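Maltetby Community Help
Laundry and Clothing

Dark red knit top keeps bleeding dye, can I ever wash it with other stuff?

Posted in February by liyanage_12

I got a gorgeous maroon top at the Rotden thrift sale and I love it so much! But the rinse water still comes out pink after 2 washes. Cold water, regular detergent. Is there a way to stop it, or is it hand wash forever?

Answer 1
Vinegar! My grandma swore by it. Just dump some in.

Answer 2
Vinegar won't set the dye in a finished garment, sadly. Wash it alone in cold water a few more times, and turn it inside out. Then do the white rag test, I love this one: wet an old white cloth, press it on an inside seam for a minute and look at it. If the rag stays clean you can try it with other darks. I've rescued so many reds this way!

Check the label too. If it's wool or part wool, skip the long soak.
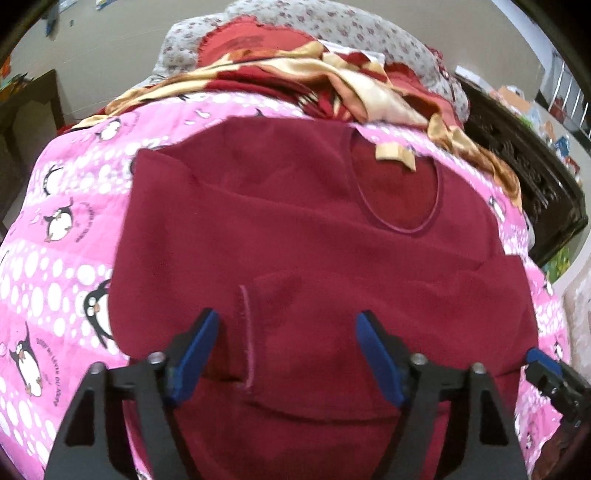
Dry it flat and away from the sun. Hanging a heavy knit stretches the shoulders, and a good top deserves better! Mine took roughly five washes before the rag came up clean.

Answer 3
Color catcher sheets. I use the Mitum ones, they come out bright pink and it's so satisfying. Still wouldn't put it in with whites

Viewed 1,411 times

We use cookies to remember your settings. Accept / Manage

Contact us | © Maltetby Community Help | Back to top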